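Miluvico Gallery: House Rules for the Kitchen Bench

Posted October 8, 2024 by Chidubem Odukoya

Miluvico runs a small manipulation lab on the second floor of the Orwood building. Most of our work is pick and place with household objects, and most of that happens on toy kitchens. They are cheap, the parts are easy to replace, and a dropped pan does no harm.

When the lab opened we had a one-page safety sheet and not much else. By July we had 1,247 recorded episodes, and close to a quarter of them could not be used. The arms had worked fine. The trouble was that two people set up the same task in two different ways, or changed the layout halfway through a session and did not write it down. Chukwuemeka Olaniyan went through the whole set and wrote the rules that we now use. This gallery goes with those rules. The captions give each rule in short form, and the full wording is in the binder by the door.

Visitors from Garba and Orix have asked for a copy, so the page is public. Use what helps you. Your own site rules and your arm's manual come first wherever they differ from ours.

Before the session

Rule 1. Read the last entry in the log before you power anything up. If the last operator left a fault open, it is yours until you close it or pass it to Chukwuemeka.

Rule 2. Press the emergency stop and check that the arm drops out. Reset it and press it again from the other side of the bench. Both operators do this, even if one of them did it an hour ago.

Rule 3. Walk the outer edge of the arm's reach. Bags, chairs and coffee go on the other side of the yellow tape. Laptops too.

Rule 4. Cables get a look every morning. Follow each one from the plug to the device by hand, and check that the arm can't catch it at full stretch. A cable that has moved since yesterday gets moved back.

Rule 5. Set the speed limit before you load a policy. We run new policies at 130 millimeters per second and leave them there until they have completed 300 episodes with no contact faults. After that the limit may go up, with a second signature in the log.

Setting the layout

Rule 6. Every session starts from a layout card. The card names the objects and says which zone each one goes in. If you want a layout that has no card, write the card first.

Rule 7. Use the names on the object list. We had one bowl under four names last spring, and the search tool treated them as four bowls. New objects get a name and an entry before they go anywhere near the arm.

Rule 8. Leave out anything the task does not call for, unless the card lists it as a distractor. Distractors are allowed and we like them – they just have to be on the card.

Rule 9. Doors and drawers start closed unless the card says open. Push them shut by hand and look at the hinge side as well as the handle side.

Rule 10. Blinds down, overhead lights on. If the task is a lighting test, the card says so in the first line.

Running the task

Rule 11. Two people for any new policy. One watches the arm with a hand on the stop. The other watches the screen. Swap after 20 minutes, and say out loud that you are swapping.

Rule 12. Hands stay out of the work area while the arm is enabled. Paused counts as enabled. To move an object, disable the arm, wait for the light to change, then reach in. 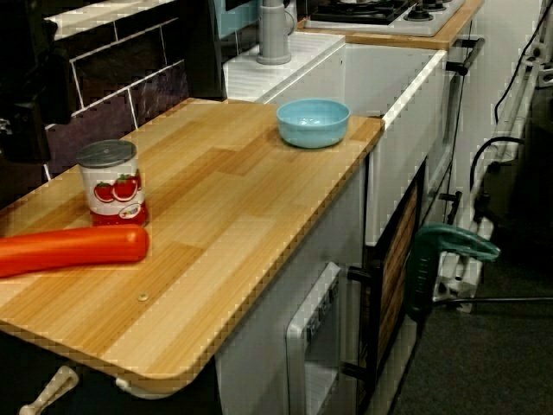
Rule 13. Reset from the card between episodes and not from memory. People drift. After twenty resets from memory an object can be a hand's width from where it started, and the operator will swear that it hasn't moved.

Rule 14. A failed grasp is still an episode. Save it, mark it failed, and move on. Deleting failures was the single biggest problem Chukwuemeka found in the old set. We lost track of which tasks were hard.

Rule 15. If the arm touches a fixed surface harder than it should, stop the session. Check the fingertips, check the surface, and write down the episode number. Do not finish the batch first.

Rule 16. Say only what happened in the notes. "Dropped at lift, second try held" is a good note. "Bad run" is not much use to the person reading it in three months.

After the session

Rule 17. Park the arm, cut power at the switch, and hang the tag. The tag goes on even if you are only going to lunch.

Rule 18. Objects go back in their bins by name. Wipe down anything the fingertips have marked. Cracked or chewed parts go in the red tray and come off the object list until they are replaced.

Rule 19. Watch five random episodes from the batch before you upload it. If one of the five has the wrong label, watch all of them. It takes a while, and we have had to do it more often than we would like.

Rule 20. Sign the log. Both names, printed so that they can be read.

How it is going

The rules have been in place since the summer. Our target was 1,000 usable episodes under the new system, and we passed it last week. The share we have to throw out is much smaller now, and most of what we do lose comes from Rule 13. We are looking at printed mats with outlines for the zones, although some of us worry that a policy will learn to look for the outlines. Chukwuemeka is testing a version that comes off before recording starts.

Rule 5 gets the most complaints. The limit is slow, and a long task at that speed is dull to watch. It stays as it is for now. Rule 11 will probably change, as we often have only one person in the room after five and the current wording stops work completely. A draft for single-operator sessions with older policies is in the binder, in pencil. Please add comments to it in pen.

Corrections to this page go to Chidubem. Questions about the rules themselves go to Chukwuemeka, and he would like the rule number in the subject line.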